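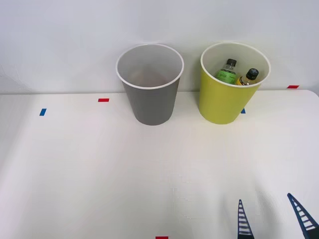

Platel tabletop arm, trial unit — acceptance checklist, with my comments
Filled in by Akua Ofori, October 5, 2023

I did this round with Yichen Lei on the keyboard and me on the stop button. We're deciding if the Nyarko shop should keep the unit after the trial, so I wrote more than the boxes asked for. Sorry, Kwabena, I know you like a short form!

1. Table clear and stable
OK. White top, nothing on it but the two paper cups, the bottles and the tape marks. I leaned on each corner and got no wobble. The rounded corners are kind to hips, too.

2. Position marks in place
OK, with a note. Red and blue tape, all stuck down. One blue strip sits right by the base of the yellow cup and half hides behind it, so you have to lean over to check it. I'd move that one out a little. The Platel setup sheet doesn't say what the colors mean — Lino Fontana told me over the phone, and I've penciled it on our copy.

3. Gripper fingers
OK. These are the dark blue pointed ones with the slots, like little ladders. I ran a glove along both edges and looked for splits where the rungs meet the sides. None. The spare set is in the drawer, still bagged.

4. Pinch points
Needs work. Fingers open wide, which is great for bottles and also great for somebody's thumb. The kit comes with 2 warning labels and both are on the base where you can't read them standing up. Siham Tannous is printing bigger ones.

5. Stop button
OK. Pressed it 20 times at different points in the move, and the arm held still every time. I love this button. It's big, it clicks, and you can hit it with an elbow.

6. Test items
Partly OK. Caps on both bottles are screwed tight, I checked by hand. The smaller one has the amber liquid in it and I want the contents written on the form before anybody runs it again. Gray cup empty. The paper cups are light, and with two bottles leaning in the yellow one I'd like something heavier for the long runs (Himatitz sells a weighted cup, I've asked for a price).

7. Cables and power
OK. Strain relief is snug. The plug is a tight fit, so pull on the plug and leave the cord alone, please.

8. Paperwork
Not OK. The manual we got is from May and the menu screens have changed. We lost more than 3 hours to a setting that has a new name now. Platel's Flisotville office promised a new copy by email.

Result: pass for supervised use. Items 4, 6 and 8 stay open, and I'll recheck them when the labels are up. Yichen wants to be there for that one.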